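Karex Twin-Arm Bench Cell
Equipment > Two-arm cells > Bench size

The Karex twin-arm cell is a compact enclosed workspace with two arms on one shared rail, and it has quickly become my favorite thing in the Humton shop. We had it running for visitors at our Dultville open day, and notebooks were the job. Spiral notebooks are wonderful test objects! They bend, they slide over each other, and the wire catches on everything.
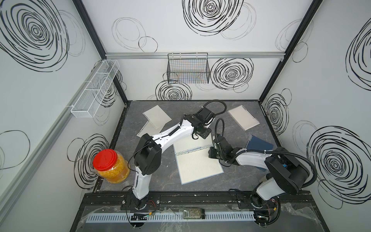 Page last changed: Sat 10 November

What you get is a bench with walls on three sides, a marble-patterned top, and a pair of white arms with black joints, each ending in a gripper. Both bases bolt to the black rail along the front edge. The arms are set up to work toward the middle, so there's a generous area either one can get to, and a smaller strip on each side that really belongs to one arm. Wall rails carry wire baskets (ours has a white one with compartments on the left and a black one at the back), which keeps small stuff handy without eating up table.

Visitors asked most about overlapping items. One notebook alone is easy enough. Two that lie partly on top of each other are a different problem, and a much more fun one to watch — the fingers have to come in right where the covers meet.

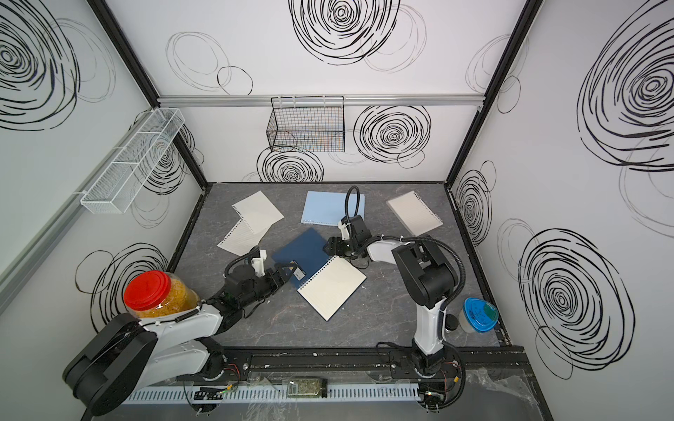 The second arm earns its keep on exactly this sort of task. It can wait close by, hold something down, or take the other side of a page. Plan your program so the two take turns over the center, at least for the first week. You'll want to speed it up later, and that's fine, but get the turn-taking right first.

We also keep a few containers on the bench, among them a jar with a red lid. They make people think about clearance, and I'd suggest leaving something similar on yours while you practice.

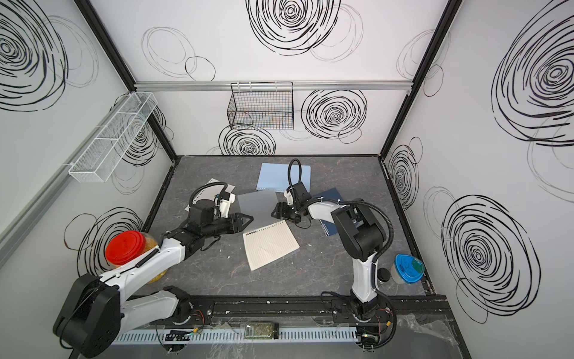

Bukola Shehu asked whether the cell could be used with paper alone, no covers or bindings, and whether loose sheets would need different fingers. Good question. The standard two-finger grippers are what we'd start with. Single sheets flat on the top are hard for them, so begin with card or a thick pad and work down from there. Fagundes fingertips fit the same mount if you want to try another shape.

Some numbers for planning. The shared rail takes 35 minutes to align on a first install, and we ask for 100 practice cycles before anyone changes the motion limits. Our own cell has done more than 1,000 since it was put together, mostly on stationery, and I still stop to watch it.
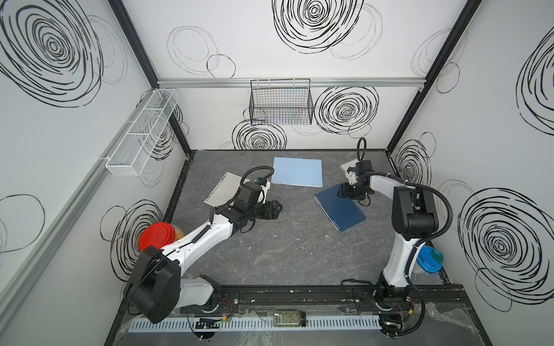 One visitor wrote afterward that the cable loops at the wrists were the part they'd worry about, and wanted to know how often those should be looked at. Every 200 cycles is our habit, with the power off. Move each wrist through its travel by hand and check that the loop stays clear of the elbow.

Included: two arms, two grippers, front rail, enclosure, wall rails. Baskets are ordered separately.
Demonstrations: by appointment at the Dultville shop. Bring your own notebooks if you like, the more battered the better!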